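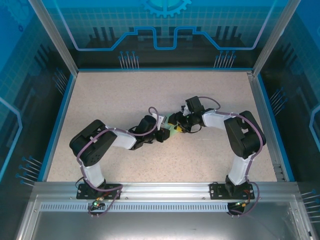

3 min read

Workshop notebook, 2022-02-08

Picking up where I left off with the Bernen letters. These are the ones people wrote to their representatives after the sister-city agreement with the town across the river was allowed to lapse, and I've now been through the whole pile of 600 once, quickly, with too much coffee. The second pass is the one that matters, so please don't quote any of my first-pass codes to anybody yet!

The big headache is still the tone code. We had "angry" and "not angry", which seemed fine when we wrote it down in June and is hopeless now. So many of these are sad. One man goes on for two pages about the joint fireworks and the ferry that used to run late for them, and only in the very last line does he ask whether his representative plans to vote on the thing. Is that angry? I put him down as not angry, then changed it, then changed it back (sorry, the log is a mess there, ignore the last timestamp).

Yu-na Ra read a batch of 20 without seeing my codes and we disagreed on 6 of them. All of those were tone. On who gets blamed we matched every time, and I was pleased about that because I'd worried the blame code was the shaky one. People are very clear about who they think did it – the mayor, the governor, or "Washington", which in these letters covers everything from the State Department to the post office.

Her suggestion is to split tone into anger and regret and let a letter have both. I grumbled and then tried it on the ones we'd fought over, and it's better. It does mean recoding everything. Fine.

Something I want to come back to: the letters that mention family on the other side hardly ever mention trade, and the trade ones hardly ever mention family. I'd expected them to be mixed together. Could just be the form letter the Greco group handed out, which is all about trade and which plenty of people copied word for word. We need a flag for copied text before I get excited about this. Yu-na has a draft of the form letter in her folder and I have what I think is a later version, so first job is to find out which one went out.

Export from Leter broke again on anything with an accent in the name. Workaround is the same as before: save as plain text, reopen, check the sender column by eye. I've added a line to the shared instructions because I forget it every single time.

Also had a call about using the Sarnuvero letters as a comparison set. Same kind of agreement, but theirs got renewed, so the mail is mostly thank-yous and a few grumbles about the cost of the banquet. I like the idea but we don't have permission to store names yet, and I'm not touching them until that's in writing.

To do:
Rewrite the tone section of the codebook, with both kinds of example
Pull 10 fresh letters for Yu-na and me to code separately under the new scheme
Sort out the form letter versions
Ask again about Sarnuvero permissions
Put the fireworks man in the codebook as a regret case, and leave him there this time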